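Review: Skilberg hand-held gripper set, after one winter of use

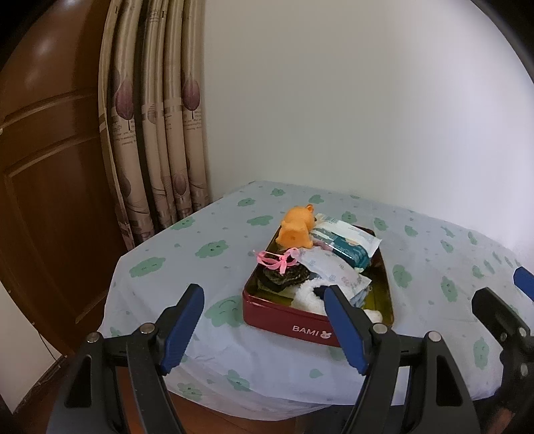

I bought the Skilberg set because I wanted to teach my small arm at home to tidy things, and I did not want to steer it with a joystick any more. With a hand-held gripper you do the task yourself, the camera on the tool records it, and later the arm learns from the recordings. My tasks are all of the same kind: take one object out of a container, put it on the cloth, or the other way round. For soft objects I use a red tin tray with a mixed load in it, among other things a pink ribbon bow, a fluffy white plush item and an orange bear which leans over the rim. It is a difficult tray, and it taught me more about the fingers than any box of wooden blocks.

What is in the box

The set comes with two grippers, two camera mounts, a charger, a bag of spare pads and a printed guide of 52 pages. The cameras you buy separately, and this should be written larger on the shop page. I paid 1140 euros for the set without them. The guide is clear until the chapter about calibration, where it becomes very short just when I needed it to be long. I found the missing steps in a talk by Thomas Ferraro, who has used the older model for a long time and shows the whole calibration slowly, with his mistakes left in.

The fingers

The fingers are black linked bars with silver pins at the joints, and the tips have ribbed blue pads. I like the pads very much. They hold thin plastic packets by the corner, and they do not leave marks on shiny surfaces. On fabric the ribs grip almost too well. If you pick up something with a lacy surface, open the fingers fully before you move away, otherwise a thread can stay between the ribs and the object comes back with you. The arm will learn this small extra movement also, so it is worth doing it the same way each time.

The tips are narrow enough to go inside a tray, but the outer bars are wide. Close to a corner the bars touch the rim before the pads reach the object. I had to change my habit and come in from above, with the wrist a little turned. After a few days my hand did it without thinking.

Weight and comfort

One gripper alone is pleasant. Two grippers together, one in each hand, are tiring. I record in blocks of 15 minutes and then I stop, even when it is going well, for the reason that my last recordings before a pause are always the worst ones. My hands become lazy and I drop things from too high. The trigger has a soft spring and I would prefer it a bit harder. My daughter, who has smaller hands, says the opposite, so perhaps the spring is right and I am wrong.

The camera view

The mount puts the camera behind the fingers, and the view is wide. You always have both fingertips in the picture, and this is what the software needs to know how far they are open. The price for it is that a finger often stands in front of the thing you want to take. My first recordings had many moments where the object was fully hidden for a second or two. Now I approach slowly with the fingers open, so the object stays between them as long as possible.

The software also wants a background where it can find points to follow. A plain wall alone gave me lost tracking again and again. Over a tablecloth with printed clouds the tracking stayed good, even when I moved fast. I did not expect that the choice of a tablecloth would matter more than the choice of a lamp.

Compared with remote control

Before this I used the Dindberg remote controller for two years. With remote control you work on the real arm, so you never record a movement which the arm cannot do. This is a true advantage, and with Skilberg I had to throw away a number of recordings where my elbow went somewhere the arm could not follow. But remote control is slow. A bow or a flat packet took me several tries with the Dindberg, and with the gripper in my hand I simply pick it up – I can feel when it slips.

What I do not like

The charging port is under a rubber cover which already does not close well. The spare pads are glued and not screwed, and the glue needs a night to dry. The software forgets the folder you chose last time and asks again at each start. In July there should be an update for this, says the support, who answered me quickly and politely.

My marks

Fingers and pads: very good. Comfort with one hand: good. Comfort with two hands: acceptable. Guide: needs work. Software: acceptable. Together I give it 4 out of 5, and I would buy it again, but next time I would order the second bag of pads at once – the postage for one small bag was too high.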